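Hanura Demonstration Project
Interim report to the Amini Fund
Prepared by Gert Nel, project lead
August 12, 2019

1. Work covered by this report

The grant pays for a library of hand-taught tabletop tasks that can later be used to train the Toltar arm. The period since March went mostly into recording. An operator holds the gripper, carries out the task on the table, and the camera on the tool records the motion from start to finish. We have 1,989 recordings on the server. Of the 7 tasks listed in the proposal, 6 have been started and 3 have reached their target.

Each recording begins and ends with the fingers fully open over the table. The software uses these two stretches to find the width of the gripper and to cut the recording to length. If the operator starts with the fingers partly closed, the recording is set aside and done again.

Wear on the gripper is now a cost we need to plan for. The dark covering on the left finger has a worn strip along its upper inner edge, with a silvery-white layer showing through. The right finger has a nicked rim along the top. 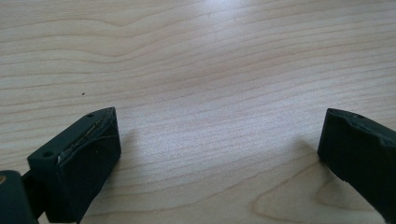 2. Equipment and setup

We have ordered replacement fingers from Cumska and will fit them as a pair. Recordings made before and after the change will be stored under separate labels so that the training team can compare them. The cost fits within the existing parts line and we are not asking for more money.

The table has stayed the same throughout. It has a pale top with a wavy grain, and light reflects off part of it as a whitish patch. Operators have been asked to leave the ceiling lights as they are during a session and to keep the blinds down.

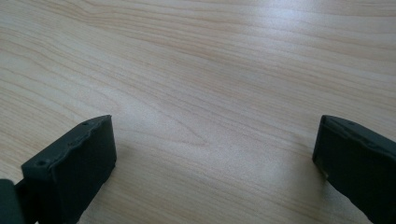 Reading time: 2 minutes

3. Remote control

The second method in the proposal, driving the arm from a desk with a hand controller, is behind schedule. The delay between the controller and the arm was too long for tasks that need a light grip. A wired connection has been installed and testing has begun. Until it is finished, all new recordings will be made with the hand-held gripper.

4. Next period

Fit the new fingers and repeat the width calibration.
Start the last task on the list, folding a cloth.
Finish the wired connection tests and report the delay figures.
Send the first three completed tasks to the training team at Hanura.

Spending is on plan. The itemized statement is attached as Annex A.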